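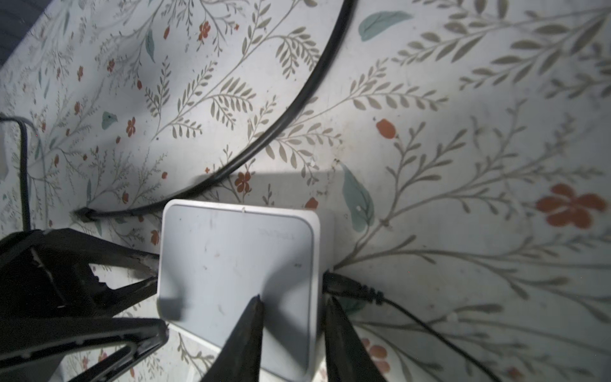

Robots at Work: what we saw at the Tesau open day

A guide for young readers from the Vitstead Learning Office

On 3/4/24 the Tesau workshop in Vitstead opened its doors to school groups. Over 300 children visited during the day. This guide is for those who came and would like to remember what they saw, and for those who could not come and would like to know more.

What is a robot arm?

A robot arm is a machine that can reach, turn and hold things. It has several parts joined together, a little like your own arm. There are joints where it bends, and stiff pieces between the joints. At the end there is a gripper, which does the work of a hand.

Your hand has four fingers and a thumb. The grippers at Tesau have two fingers that open and close. With only two fingers, a robot has to come at an object from the right side and at the right angle. Try it at home: pick up a pencil case using only your thumb and one finger, and notice where you choose to hold it.

What was the robot working with?

One of the objects on the table was a small white networking device. It is square with rounded corners, and a black plug goes into its side. Devices of this kind help computers share information.

An object like this is harder to handle than a wooden block. The cord can pull on it or get in the way, so the robot has to know where the cord is as well as where the device is. The edges are smooth and rounded, and a gripper that closes in the wrong place may slip. People solve these problems without much thought. A robot must be taught, and the teaching takes many tries.

How does a robot see?

Robots do not have eyes. Many of them have cameras instead. A camera may be placed close to the gripper, so that it moves wherever the gripper moves and gives a near view of the object. Another camera may be placed further back, where it can look over the whole table. The near view is good for small details. The far view is good for knowing where everything is.

The tabletop at Tesau has a pattern of leaves and flowers. A pattern gives the robot something extra to sort out. It must learn that a printed flower is part of the table and cannot be picked up!

Why use two arms?

Think about opening a jar. One hand holds the jar still and the other turns the lid. Many everyday jobs are like this, and one arm alone would find them very difficult. Two arms can hold and turn, or pass an object from one side to the other. They must also share the space between them and keep from bumping into each other.

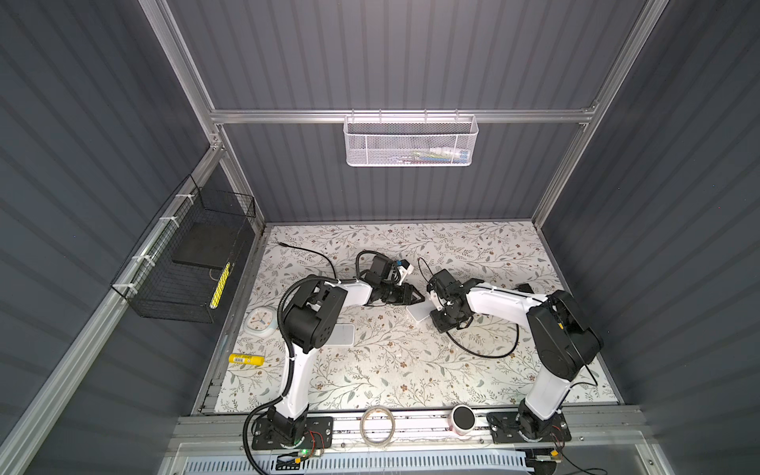 The two arms reach towards the middle of the table at Tesau.

Each arm is fixed to a black base plate so that its starting place stays the same. If a base moved even a little, the arm would reach for the wrong spot. The table stands inside a workcell, the name for the space where a robot does its job. Other objects can be found on the table too, such as a round clock and a yellow battery. Practising with things of different shapes helps a robot learn more than one kind of grip.

How does a robot learn?

In the Hellon Room, visitors were shown how practice is recorded. Each try is saved, whether it goes well or badly. The group had saved 400 tries at one task by the end of February, and 89 of those were marked as needing another look. Mistakes are kept because they show what the robot has not yet learned.

Rules for visitors

Each school group had 40 minutes in the workshop. These rules will apply again at the next open day:
Stay behind the line on the floor.
Keep hands, bags and scarves away from the workcell.
Ask before touching anything on a bench.
Listen for the word "stop" and stand still when you hear it.

Words to know

Gripper - the part at the end of a robot arm that holds things.
Joint - a place where the arm can bend or turn.
Workcell - the space in which a robot does its work.
Task - one job that a robot is given to do.

Schools in the Mohammed district may borrow the printed version of this guide from the Vitstead Learning Office.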